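Drulton Tabletop Cell – Data Card and Setup Notes

Maintained by Snædís Thorlacius and Kaj Juhl. Questions about the scene files should be sent to Esben Hafstein.

Summary

Drulton is a simulated work cell with a single robot arm, a two-fingered gripper and a wooden table in a furnished room. The cell is used to record short pick-and-place episodes with small household and natural objects. This card covers how the cell is configured, how it is checked before recording, and how common faults are corrected. It does not cover policy training, which is documented separately under Fleklow.

All images in the release are rendered. No physical hardware was used at any stage.

Cell layout

The arm is mounted on a dark pedestal at one end of the table. The pedestal is a fixed body and must not be moved to gain reach. If an object falls outside the working area, move the object.

The seashell is the smallest of the objects used for alignment and the least forgiving. Its dome is smooth and rounded, and the flared part beside it is irregular, so the closing direction of the fingers matters. The wrist view is the correct one for judging this. Before closing, the dome should lie in the gap between the fingertips, and any bare wood visible on either side should be noted in the episode log.

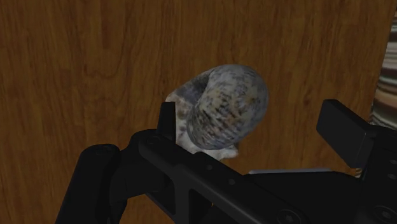 Views

Each episode is stored with 3 synchronized views: one at the wrist and 2 that look across the room. The room views are placed on different sides of the table, and objects therefore change sides between them. Annotators should identify an object by its name in the scene file, never by left or right.

The plant and the wooden figure stand on the table in every episode of this release. They are treated as obstacles. Leaves are rendered in full but have simplified collision bodies, and a path that passes cleanly through the planner may still appear to brush a leaf on screen. Such episodes are kept and flagged.

Preparing the cell

1. Load the room file, then the arm, then the table objects. Loading the objects first leaves them without a support surface, and they drop to the floor on the first step.

2. Confirm that the arm base is seated on the pedestal. A gap or overlap at the foot means that the base offset has been reset to its default value.

3. Send the arm to a pose over the table with the gripper pointing down. Check from a room view that the upper links clear the plant, and that the gripper can reach the far side of the black oval without the elbow dropping toward the table.
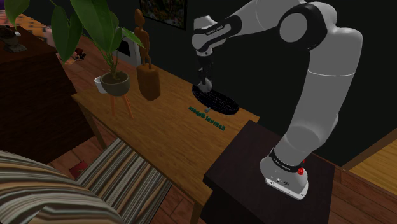

4. Open and close the gripper 8 times with nothing between the fingers. Both sides should move together. If one side lags, reload the gripper joint limits.

5. Record 26 steps with the arm at rest and compare the object positions in the first and last step. Any drift above the tolerance in the settings file must be corrected before recording begins.

Mutua Mabula added step 5 after a batch in November in which the shell crept slowly across the table. The cause was a friction value copied from an earlier scene.

Faults and corrections

Gripper linkages appear spread when the fingers are commanded closed: the mimic joints have lost their parent. Reload the gripper file only; reloading the arm as well will clear the calibration.

Wrist view shows the gripper too low or too far to the right: the view has been attached to the forearm link. Reattach it to the wrist and repeat step 3.

Object sinks into the table: the collision mesh is missing or scaled incorrectly. The Voto export tool is the usual source of the second problem – it writes some meshes in centimeters.

Arm shakes at rest: joint damping has been set to zero. Restore the value from the Brøndum settings file and do not tune it by hand.

After any correction, return the arm to a raised position with the gripper open and clear of all objects, and save one room view with the revised settings. Nigel Hulme reviews these stills before the cell is released for recording.
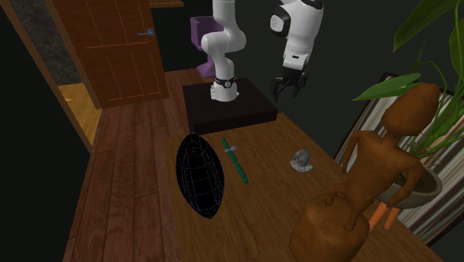
Room view with the arm raised and the gripper empty.

Known limits

Lighting is fixed throughout the release. The walls are very dark, and the black parts of the gripper can be hard to separate from them in the room views. Segmentation masks are supplied for this reason and should be preferred over color thresholds.

Changes to the scene files are accepted by written request to the maintainers. Please name the fault, the step at which it appeared and the view in which it was seen.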